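Introduction to Automation, spring course
Handout 6: Notes from the visit to Ondik

These notes are for everybody in the course, also for those who missed the visit in March. Please read them before the exercise session, because Umesh Dwivedi will use the same terms there. My own slides on grippers (handout 4) are still valid.

Who we met

Jolien Hermans received us and gave the demonstration. Borislav Jurić answered the questions on mechanics, and Sushil Malhotra showed the software part, which they call Kaushik internally. The demonstration started at 10:30 and was longer than planned, so the tour of the storage hall was short.

1. Hand-held grippers as a teaching tool

The group at Ondik collects examples of grasping with grippers that a person holds in the hand. The person moves the tool, the camera on the tool records, and the recording is later used to train a controller. You know from lecture 3 the other method, where the operator drives a real arm from a distance. Jolien's argument for the hand-held tool is speed. A new operator can record useful examples on the first morning, and for the current task they want 2000 of them. When we visited they had 68 that passed the check.

Borislav made one remark that I ask you to write down: the person must work only with what the tool can do. If you help with the wrist in a way the arm cannot copy, the example is lost.

2. Soft packages

The task of the day was picking packaged snacks and similar household goods from a soft surface. In the course we grasped until now only rigid blocks on a flat plate, and I think many of you underestimate how different this is. The blanket gives way under the fingers. It also makes folds, and a fold can come between the pad and the object. A pillow-shaped wrapper changes its form when you press it, so the width you measured before closing is not the width you will hold.

Look at where the two pads are with respect to the yellow-orange package, and at the pouch with the orange cap that lies next to it.

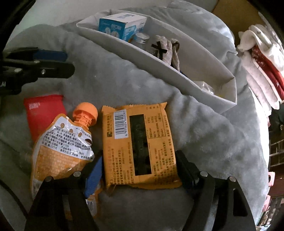
3. Terms you should know

Approach: the movement of the open gripper toward the object, before any contact.
Linkage: the bars and pins that carry a finger. Draw it as a four-bar mechanism unless told differently.
Pad: the part of the finger intended to touch the object. A ribbed pad can hold a smooth wrapper with less force.
Clutter: other objects near enough to disturb the grasp.

4. Questions from the group

Dorin Costache asked if glossy wrappers are a problem for the camera. Sushil said yes, reflections move when the tool moves, and they keep the lamps in the same position for a whole series.

Somebody asked about a force sensor in the fingers. There is none at the moment. Borislav would like one, but the cable is a difficulty.

5. To prepare

Write one page on how you would grasp a soft package lying on a blanket. Include a sketch of the approach direction – by hand is fine – and say which dimension you would measure first. Maximum 1000 words. Leave it in my box or send it to Umesh.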